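Dillex opens second round of refurbished laptop program in Reremwood

REREMWOOD, April – Dillex, the regional reseller of refurbished office equipment, has opened the second intake of its laptop reissue program for households and small organizations in Reremwood and Stistetden. The first intake placed 3,788 machines. Applications close at 5 p.m. on the last Sunday of the month.

Eligible units are ex-lease laptops returned by corporate and public sector clients. Each unit is logged by serial number at intake, and its storage is overwritten to the Mazza erasure procedure before any other work is carried out. Drives that fail verification are removed and shredded.

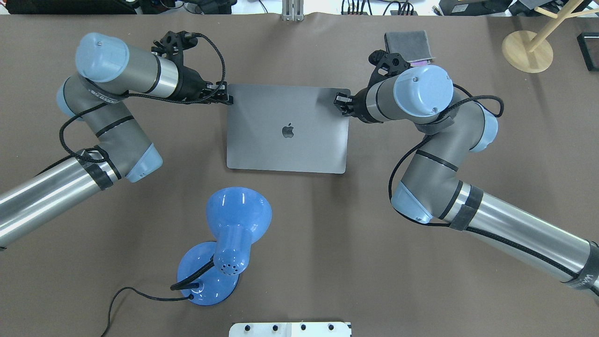 Batteries are tested under load and replaced where measured capacity falls below 70 per cent of design capacity. Replacement cells are sourced to the original specification. Hinges, keyboards and charging ports are inspected at the same stage, and units with structural damage to the lower case are diverted to parts recovery.

Changes from the first intake are as follows:

Warranty coverage has been extended from 2 years to 3, parts and labour included.

Applicants may now nominate a preferred screen size. Colour and keyboard layout cannot be specified.

Chargers are supplied with all units. Docking stations are excluded.
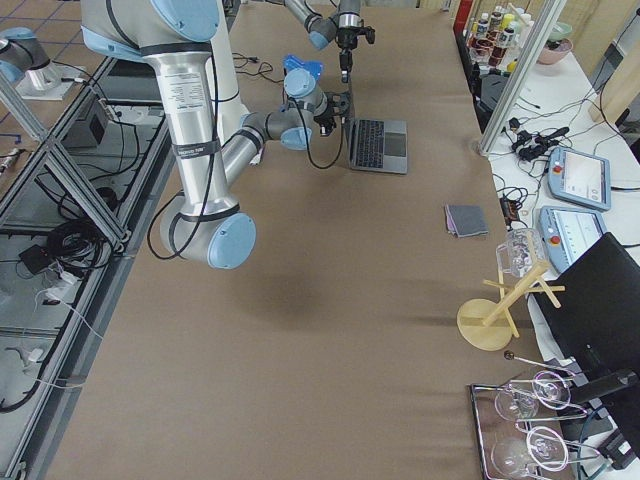
Grading and pricing

Units are graded A, B or C on cosmetic condition only. Grade C units may show wear on the lid, palm rest or corners but meet the same electrical and thermal limits as grade A. Program pricing is fixed by grade and processor generation and will not be revised during the intake.
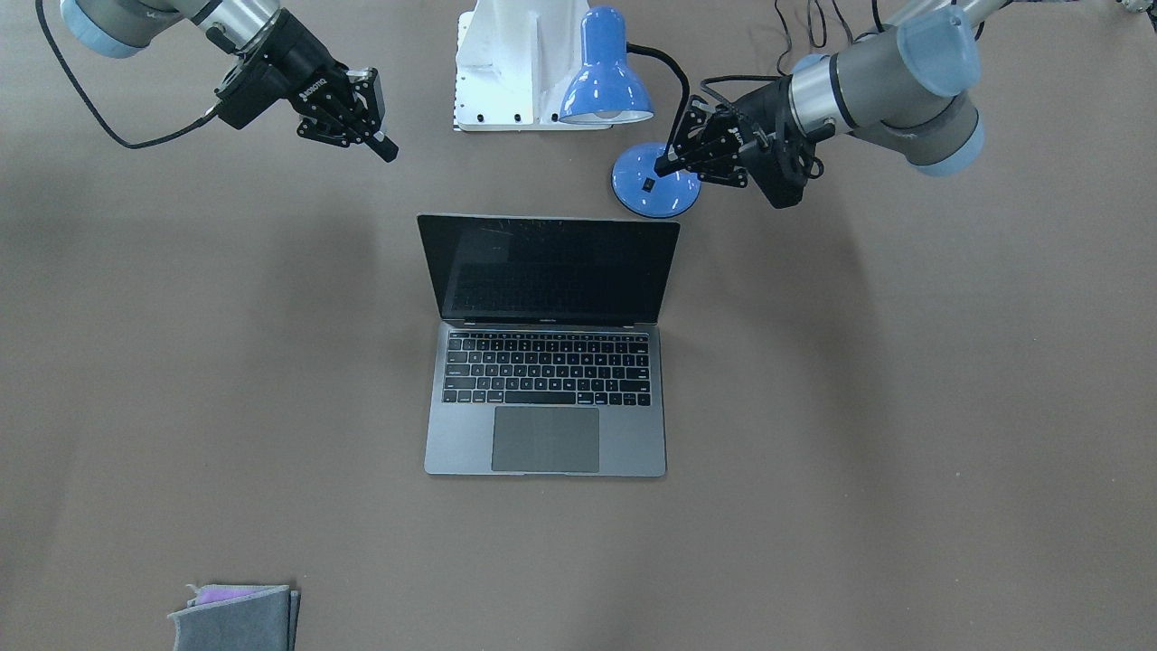
Registered charities and licensed child care centres may apply for up to 70 units under a single agreement. Delivery to Stistetden addresses is by scheduled freight, and a signature is required from the named applicant. Units collected from the Reremwood counter can be checked and powered on before acceptance.

End-of-life machines may be returned to the same counter at no charge. Returned units need not have been purchased through the program. Owners are advised to sign out of all accounts and disable any activation lock beforehand, as locked units can be processed only for materials.
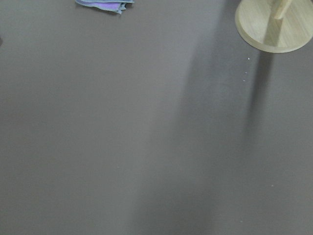 Zorica Pavlović said the longer warranty was the change that mattered most to first-intake recipients, many of whom had put off applying over doubts about battery life. She added that repair turnaround would be published monthly for the duration of the intake.

Application forms and the full grading schedule are available at the Reremwood counter and on the Dillex website.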